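Guia do Betitz para casais
Parte 3 - Conectar as duas contas e preparar a primeira noite

Se você chegou até aqui, sua conta já existe e você já escolheu o apelido (dá para mudar depois, prometo). Agora vem a parte de que eu mais gosto: trazer a outra pessoa para dentro do aplicativo e deixar pronta a primeira noite de vocês. Reserve 40 minutos para tudo, com os dois celulares carregados e a TV desligada, por favor!
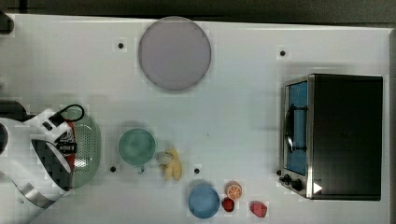
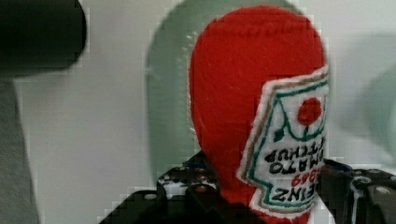
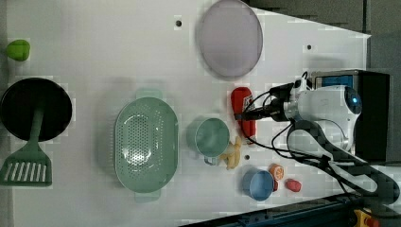
Figuras 1 a 3. Nas figuras 1 e 3, a mesa branca vista de cima; na figura 2, o ketchup de pelúcia.

3.1 Antes de começar

Você vai precisar de:
- dois celulares com o Betitz instalado na versão mais recente;
- o e-mail que cada um usou no cadastro;
- uma noite livre em comum nas próximas semanas.

Esse último item parece bobo, mas foi nele que eu empaquei. Quando testei o aplicativo em casa, em fevereiro, meu namorado e eu passamos mais tempo procurando uma noite livre do que configurando todo o resto. Se vocês trabalham em turnos diferentes, vale uma manhã. O Betitz chama tudo de "noite" e eu já reclamei disso com o pessoal da Stekura.

3.2 Conectar as contas

1. Abra o Betitz e toque no seu apelido, no alto da tela inicial.
2. Escolha Par e depois Convidar.
3. Copie o código que aparece. Ele tem letras maiúsculas e números, e o zero vem com um risquinho no meio.
4. Mande o código para a outra pessoa do jeito que vocês costumam conversar. Eu gritei da sala.
5. No outro celular, a pessoa toca em Par, depois em Tenho um código, e digita.
6. Esperem as duas telas mudarem de cor. Quando aparecer a palavra Conectados nos dois aparelhos, está feito.

Nota: o código vale por 10 minutos. Passou disso, é só tocar em Convidar de novo e ele gera outro. O antigo para de funcionar e não fica guardado em lugar nenhum.

Cuidado: não publique o código em grupo de família ou de amigos, nem de brincadeira. Quem digitar primeiro fica conectado com você, e desfazer isso exige a confirmação dos dois lados (imagine explicar para a sua tia).

3.3 Decidir o que cada um vê

Logo depois da conexão, o aplicativo pergunta o que você quer compartilhar. Muita gente sai tocando em Aceitar tudo. Eu fiz isso e me arrependi um pouquinho, então vá com calma nesta tela.

1. Em Agenda, escolha entre Só horários livres e Agenda completa. Para começar, eu fico com a primeira opção. Meu par não precisa saber que tenho dentista, e eu prefiro contar as coisas por conta própria.
2. Em Humor do dia, decida se a outra pessoa recebe o seu registro na hora ou só no resumo da semana.
3. Em Anotações, deixe marcada a opção Particular. As anotações são suas! Dá para liberar uma de cada vez mais tarde, segurando o dedo em cima dela.
4. Toque em Salvar. A outra pessoa recebe um aviso com a lista do que foi liberado.

Nota: as escolhas de vocês dois não precisam ser iguais. Se um liberar a agenda completa e o outro não, o aplicativo funciona do mesmo jeito e não cobra ninguém por isso.

Cuidado: o Humor do dia é um registro, e só. Se o seu par marcou "cansado", pergunte como foi o dia antes de concluir que a culpa é sua. Falo por experiência própria.

3.4 Escolher o baralho de perguntas

O Betitz vem com um baralho chamado Jurlow, escrito por Chrysanthi Sarantis. São 397 perguntas, que vão de "qual era o seu lanche na escola" até assuntos bem mais espinhosos, como dinheiro, filhos e onde morar. Eu ainda não vi todas e nem tenho pressa.

1. Na tela inicial, toque em Baralhos e abra o Jurlow.
2. Arraste o marcador de intensidade até o ponto que vocês quiserem. Na primeira noite, deixe em Leve, mesmo que estejam juntos há anos.
3. Toque em Temas e desligue o que não quiserem discutir por enquanto. Cada um faz isso no próprio celular, e a outra pessoa não fica sabendo quais temas você desligou.
4. Em Cartas por noite, coloque 3. O aplicativo sugere mais do que isso, mas as conversas boas demoram, e as cartas que sobram voltam para o monte.
5. Volte para a tela inicial. O baralho já aparece com uma fitinha no canto.

Nota: quem puxa a carta responde primeiro. É regra do baralho e não tem como desligar. Achei meio autoritário no começo, hoje acho que ajuda bastante, porque acaba com aquele empurra-empurra de "fala você".

3.5 Marcar a noite

1. Toque em Nova noite. O calendário mostra em verde os horários em que os dois estão livres.
2. Escolha um deles e defina o início. Nós começamos às oito da noite, depois do jantar e da louça.
3. Escolha o modo. O Livre só avisa a hora de começar. O Quintanilla conduz a conversa do início ao fim, com um sininho entre uma carta e outra, e é o que eu indico na primeira vez.
4. No campo Combinados, escrevam juntos uma ou duas frases. As nossas são "celular virado para baixo" e "pode pular carta sem explicar".
5. Toque em Confirmar nos dois aparelhos. Se só um confirmar, a noite fica como Proposta e some do calendário no dia seguinte.

Nota: dá para adiar uma noite marcada até a hora do início. O botão fica dentro do próprio convite, lá embaixo, em letra pequena. O outro recebe um aviso e pode sugerir uma nova data ali mesmo.

Cuidado: não use a noite do Betitz para dar uma notícia difícil que você vem guardando. O sininho do modo Quintanilla toca na pior hora possível, e a conversa merece um momento só dela.

3.6 Se alguma coisa não der certo

O código é recusado. Confira se a pessoa não trocou o zero pela letra O. Se o risquinho estiver lá, é zero.

O calendário não mostra nada em verde. Um dos dois provavelmente esqueceu de liberar os horários livres. Volte ao item 3.3, passo 1.

As cartas se repetem. Abra o Jurlow e veja quantos temas estão desligados somando as duas contas. Com quase tudo desligado, sobra pouca pergunta e o aplicativo dá voltas. Religue um tema leve e toque em Embaralhar.

O sininho não toca. O modo silencioso do celular vence o aplicativo. Aumente o volume da mídia ou deixem o som em um aparelho só - com os dois ligados, toca em dobro e o cachorro daqui de casa late.

A outra pessoa não quer mais participar. Toque em Par e depois em Pausar. As duas contas continuam existindo, as anotações ficam onde estavam e nenhum aviso novo é enviado. Para voltar, os dois precisam tocar em Retomar.

Com a noite confirmada nos dois celulares, pode fechar o aplicativo. Na Parte 4 eu mostro o resumo da semana e como apagar uma resposta da qual você se arrependeu.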